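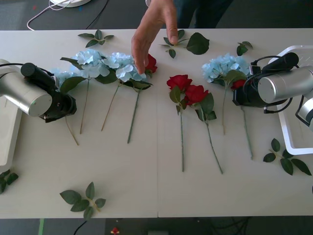 Protokoll der Besprechung Tischschmuck Juni

Ort: Werkraum Hiltari
Beginn: 17:00 Uhr
Thema: Kunstblumen für das Sommerfest im Flarlow-Saal
Protokoll: Gruppe Dekoration

1. Rückblick

Das Protokoll vom Mai wurde ohne Änderungen angenommen. Die Fensterdekoration vom Frühjahr bleibt noch bis zum Fest hängen, danach kommt sie ins Lager. Für das Fest haben sich inzwischen 200 Gäste angemeldet, und darüber ist die Freude in der Runde groß!

2. Sichtung der Blumen

Alle Blumen wurden auf den weißen Tisch gelegt, Blüten nach oben, Stiele nach unten, dazu die losen Blattzweige. So lässt sich wunderbar vergleichen. Die vier blauen Hortensien haben allen auf Anhieb gefallen, das blasse Blau ist weicher als im Katalog von Zamby und steht herrlich neben dem Rot der Rosen. Eine der Hortensien ist kleiner als die übrigen. Sie wird deshalb für den Begrüßungstisch vorgemerkt, wo die Vase ohnehin schmaler ist.

Bei den Rosen ging es vor allem um die Blätter. Sie sitzen dicht hinter der Blüte am Stiel, dunkelgrün und mit gezacktem Rand, und sollen dranbleiben. Der Vorschlag, sie abzunehmen und einzeln zwischen die Hortensien zu stecken, fand keine Mehrheit. Die Rose verliert sonst ihren Schwung, und lose Blattzweige sind ja da.
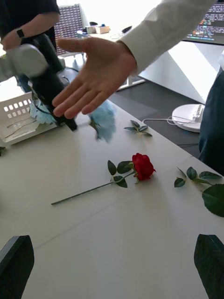

3. Zusammenstellung der Gestecke

Drei Vorschläge lagen vor:

a) Nur Hortensien, in flachen Schalen
b) Hortensie mit einer Rose und einem Blattzweig, in hoher Vase
c) Rosen einzeln in kleinen Flaschen, Hortensien nur am Eingang

Die Aussprache war lang und ausgesprochen lebhaft (und hat richtig Spaß gemacht). Für a) sprach die Ruhe auf den Tischen, für c) der geringe Platzbedarf. Am Ende haben sich fast alle für b) begeistert — eine einzelne rote Rose neben der großen blauen Blüte hat einfach Kraft, auch von hinten im Saal. Beschlossen wurde b) mit zwei Gegenstimmen. Die kleinen Flaschen aus Vorschlag c) werden an der Getränkeausgabe verwendet, damit sie nicht umsonst gesammelt wurden.

Es werden 36 Vasen gebraucht. Die Stiele werden erst vor Ort gekürzt, wenn die Vasen stehen. Bitte Seitenschneider mitbringen, Haushaltsscheren gehen an den Stielen kaputt.

4. Aufbewahrung und Transport

Die Blumen kommen in weiße Kunststoffkörbe mit Schlitzen an den Seiten. Hortensien zuerst, mit dem Kopf zum Rand, damit die Blütenblätter nicht gedrückt werden. Rosen bleiben auf dem Tisch, bis alle Hortensien verstaut sind, und werden dann obenauf gelegt. 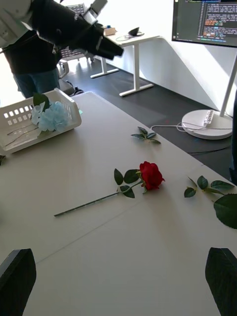
Lose Blattzweige werden nicht dazwischengestopft. Sie kommen in eine eigene flache Schachtel, mit den großen Blättern nach außen. Beim letzten Mal waren einige geknickt und mussten über Dampf wieder in Form gebracht werden, das hat zwar erstaunlich gut geklappt, muss aber nicht noch einmal sein.

Die Körbe werden nicht gestapelt. Im Wagen ist dafür genug Platz, wenn die Rückbank umgelegt wird. Ausgeladen wird am Seiteneingang.

5. Nachbestellung

Die fehlenden Hortensien und Rosen werden bei Zamby bestellt, im selben Farbton wie die Muster. Die Bestellung läuft unter der Nummer 2746, bitte bei Rückfragen immer angeben. Bänder kommen von Quan. Zur Auswahl standen Creme und Hellgrau, entschieden wurde für Creme. Ob zusätzlich ein paar weiße Blüten dazukommen, bleibt offen, bis die ersten Vasen fertig sind.

6. Verschiedenes

Der Werkraum kann am Vorabend des Festes bis 22:00 Uhr genutzt werden. Wer Lust aufs Stecken hat, kommt einfach dazu, Vorkenntnisse braucht es keine! Tischdecken werden noch gesucht, am liebsten glatt und ohne Muster.

Nächste Besprechung nach Eingang der Lieferung, wieder im Werkraum. Die Einladung folgt per E-Mail.

Ende: 18:40 Uhr

Diese Website verwendet Cookies, um Ihnen die bestmögliche Nutzung zu bieten. Alle akzeptieren Nur notwendige Einstellungen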